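Codis Storage Room Project
Progress report, April
Submitted to the Pleria Fund by Phyllis Sedgwick

Summary
Work on the storage room remains on schedule. Of the 188 items listed in the grant application, all have now been sorted, and relabeling has begun.

Containers
The Dawber cartons are being retired in favor of clear plastic boxes, so that staff can check contents without opening them. Two sizes were compared on the sorting table, which is covered with a white foam board. The lower, open-topped box is preferred for small parts. The taller one will be kept for upright items.

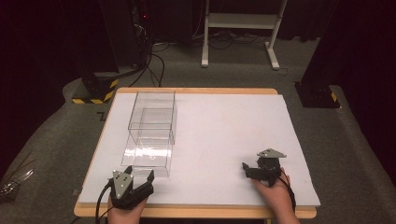
Next steps
Four shelves are still to be fitted. We request approval to move the unspent balance from the Plamus order to labels.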